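Court Interpreting, Unit 2: When the Defendant Cannot Follow the Charge

Reading: Wubshet, pages on first appearances. Bring your notes from the July session.

A plea counts only if the person making it understood the charge. At a first appearance the magistrate reads the charge aloud and asks the defendant to respond. If the defendant hesitates, answers a different question, or looks to the gallery, the clerk should stop and ask which language he or she speaks.

Relatives are often asked to step in. Courts should avoid this. A spouse may also be a witness or the complainant, and few relatives know the difference between "deny" and "not guilty."

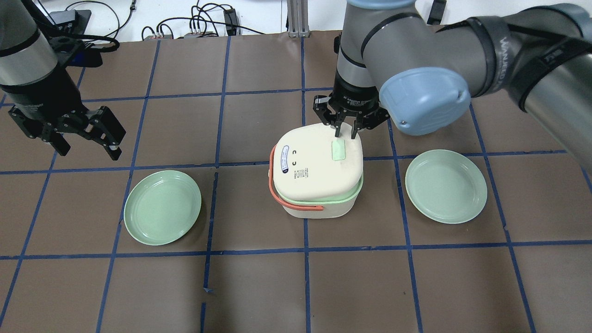 Container with lid and carrying handle, on a taped tabletop.

Case for discussion: Etwood Magistrates' Court

The defendant, a visitor, was charged with causing a disturbance at a clinic office. His cousin interpreted. The cousin left out the word "willfully," and a guilty plea was entered with a fine of 600. Hülya Güler, for the defense, applied to have the plea set aside. The magistrate agreed, entered a plea of not guilty, and set bail at 2000 pending a sworn interpreter.

Terms to know

Sworn interpreter: has taken the oath and interprets everything said, in the first person.
Surety: a person who promises to pay if the defendant fails to appear.
Adjournment: putting the hearing off to a later date.

For next class, write one page on whether the cousin's version should have been recorded. Hand it in to Imke Hinrichs by 11th September.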